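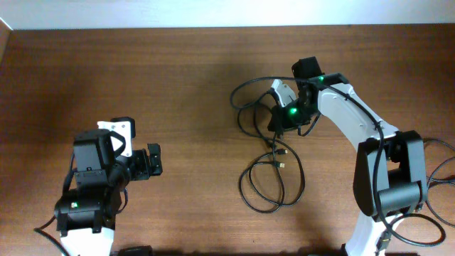 2026年10月10日 木桌台面保养记录

对象:靠墙那张木桌,红褐色台面,纹理横向。台面中部色浅,四角偏深,4月那次记录里也写过,暂按木料本身色差处理,不补色。

起因:上周擦桌后左侧手感发涩,斜光下能摸到起毛。原涂层为 Jovell 硬蜡油,4月涂过一遍,未打底。

步骤
1. 微湿棉布顺纹擦一遍,晾50分钟。
2. 200目砂纸手工轻磨,只顺纹,不打圈。靠墙一线砂纸块伸不进去,改用折叠砂纸。
3. 吸尘,再用干布收灰。横纹里仍有细粉,补吸一次。
4. 上 Baptista 木蜡油,用量13毫升,棉布薄涂,静置6分钟后擦去余油。
5. 室温固化,夜间不放重物。

观察
涂后颜色略加深,中部与四角的差别没有缩小。左侧起毛基本消除,靠后墙处还有一小段发涩,估计是折叠砂纸压力不均。滴水试验只做了一点,水珠成形,擦后无印;位置在中部,不代表边缘。

台面与墙交接处是直缝,余油容易积在里面。这次用薄卡片裹布刮了一遍,下次先贴美纹纸。白灰色墙面沾油不好清,Grorkudness 那瓶去油剂会使墙漆发亮,不要再用。

材料
砂纸剩两张,需补。Baptista 剩半罐,盖子内圈结皮,开罐前先刮净。用过的油布浸水后平铺晾干,不要团着扔进垃圾桶。

待办
固化完成后复查靠墙段,若仍发涩,局部重磨,不整面返工。
向 Lelletano 询问硬蜡油与木蜡油叠涂的间隔,罐上说明只写了同品复涂。
边缘补做滴水试验,结果续在本页。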